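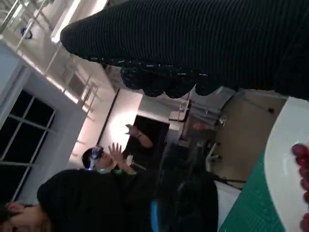 Yo la lavaría otra vez antes de medir nada, que esa lana siempre encoge en el segundo lavado, me dicen desde Dudthorpe. Pues vale, ¡a repetir! La muestra Zorkevari pasó 90 minutos en remojo y la tengo secando en plano desde las 16:00 – sin pinzas, que la otra vez me deformaron el canalé. Partía de 50 puntos con agujas del 2 y me quedó tiesa como un cartón (creo que apreté demasiado). La Trindari, en cambio, cae de maravilla.

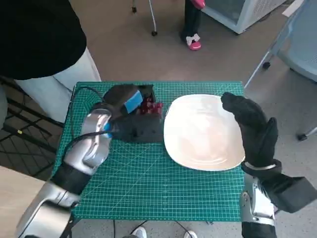
Mesa de corte, agosto.

Pendiente: pedir más Trindari, unos 3000 metros, y preguntar en Agbenyega si les queda del mismo baño de tinte.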